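Sunday at the Durlow open house started at 10 a.m., and by noon the line for the demonstration tables ran back to the coat rack. The workshop teaches robots to handle household objects by having people do the handling first.

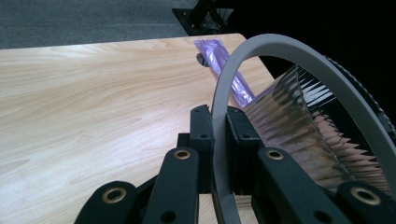
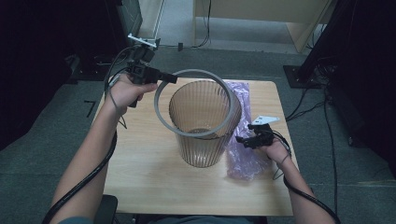 A gray ring held around a ribbed cup at the demonstration table at Durlow.

FEATURES / ROBOTICS

The job looks simple. A person sits down with a gripper in each hand and works with a ring, a clear cup and a purple piece of plastic. Līga Lapiņa, who runs the sessions, says clear objects are hard for cameras to read.

"We want the awkward stuff," she said. "Anyone can find a red block."

Durlow has recorded some 3000 runs for a project called Natik. Each operator works for two hours and then takes a break. Blagoje Babić, a former machinist, has been at it for 5 months and says his wrists have gotten used to the weight.

Visitors were allowed to try the grippers. I dropped the ring on my first attempt and again on my second. Lapiņa told me to slow down, and the third one went on. The next open house is planned for February.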